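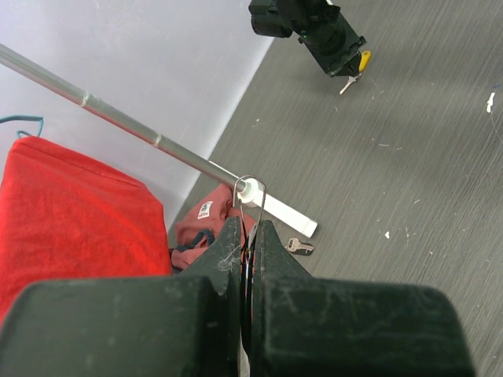 The corner should have been fixed years ago, a reader told me in an email, and would I please stop writing about the crashes and go talk to someone that cleans them up. Fair enough! I'd done three short pieces on the Clevard Road and Gusel Street intersection by then, all of them the same length and all of them ending with the road reopening. So I called the tow company.

The driver I ended up with has been towing cars in Prukolport for 17 years. He didn't want his name in here (his kids are in school, people talk) and he only agreed to meet if I bought breakfast, so we sat in the window at Konstantinidis, which is a block up from the corner and does a very decent egg plate. You can see the light from there. He picked the seat facing it.

I asked him how he finds out there's been a crash. I'd imagined a radio, some kind of crackle.

"It's my phone," he said. "It's a text. Dispatch texts me the corner and how many vehicles, and half the time they've got the number of vehicles wrong. I don't mind. People are yelling, somebody called it in from across the street, they saw two cars and missed the one up on the grass."

He covers the whole east side, from the river to the county line, so I figured he'd have a list of worst spots. He does, and Clevard and Gusel isn't at the top. It's third. The worst is the highway ramp by the lumber yard, and after that the long curve out past the cemetery, mostly in winter.

"But those ones make sense to me," he said. "Ice, speed, fine. Clevard, everybody's going thirty. It's left turns. It's somebody turning left on a yellow and somebody else who's decided that yellow is theirs."

That's pretty much what happened last October, the night the number 62 bus got hit. If you read my piece you'll remember it was a pickup turning left, and the bus was going straight through toward downtown. Two passengers went to the hospital to get checked and were home by the next day. The pickup driver had a broken wrist. I wrote that the road was closed for a little over an hour, and he put down his fork at this point and told me I'd got that wrong.

"Two hours and ten minutes," he said. "I was there. You wrote when they opened the one lane."

So, correction, seven months late. Sorry.

I wanted to know why it takes so long, and he got more talkative here than he'd been all morning. A bus isn't his, for one thing. His truck can't lift it, so the transit people send their own heavy wrecker, and that night it was coming from the other side of the county. The pickup he could have had on the bed in a few minutes, but he can't touch anything until the police say they've got their pictures and measurements. Then there's the fluid. Then there's the glass, which he sweeps himself.

"People think the fire department does that," he said. "Sometimes they do. Mostly it's me and a push broom and a bag of absorbent. I go through a bag on a regular fender bender. That night I used four and borrowed one."

Did people get impatient?

"Oh, sure. A guy in a sedan drove around the cones and up to my truck and asked me how long. With the bus sitting there! I said, sir, I don't know, and he said he had a pizza in the car." He shrugged. "I guess he did have a pizza in the car."

I asked about the people in the crashes, too, and whether he talks to them much. He does, more than I thought he would. The police have questions and the ambulance crew have their own questions, and then there's a stretch where a person who isn't hurt is just standing on the curb with nothing to do, and he's the one left. He keeps a couple of blankets behind the seat and a box of granola bars. He'll ask if they want anything out of the car before he takes it, and he's learned to ask twice.

"First time they always say no. Then I ask again and it's, oh, my purse. My kid's backpack. My teeth, one time. A lady had her dentures in the cup holder."

What does he wish drivers knew? I ask everybody some version of this and usually I get a speech. He thought about it through most of a piece of toast.

"Turn your wheels straight," he said finally. "When you're waiting to turn left, keep them straight till you go. Somebody hits you from behind with your wheels turned, you go right into the other lane. I've hauled a lot of those." And then, a bit later, when we'd moved on to something else: "And get your registration out of the glove box before you need it. It's always at the bottom under the napkins."

The town, as regular readers know, is looking at a left-turn arrow for Clevard and Gusel. The notice on the pole gives the stretch of Clevard under study as 1294 feet, from the pharmacy down to the school driveway, and comments are open until May 31, 2025. You can send them in through the town website or drop a letter at the front desk. I asked if he'd sent one.

"No," he said. Then he looked out at the light for a while. "I should. I'd say put the arrow in. I'd say make the yellow longer too, it's short, you can stand there and watch it."

We did, for a few cycles, with our coffee going cold. It did seem short to me, but I'm no judge, and I had no way of timing it against any other yellow in town. A van went through late on one of them and he pointed at it with his spoon and didn't say anything.

He gets paid by the tow, so I asked the slightly rude question, which was whether an arrow would cost him money. He laughed at me.

"I've got flat batteries. I've got people locked out, I've got the same minivan in the same ditch every January. If that corner never called me again I'd still be working till ten at night." He said he'd bet me 100 dollars that the calls would drop in the first year. I didn't take it.

His phone buzzed before the check came, a dead battery in the supermarket lot, and he asked for the rest of his potatoes in a box.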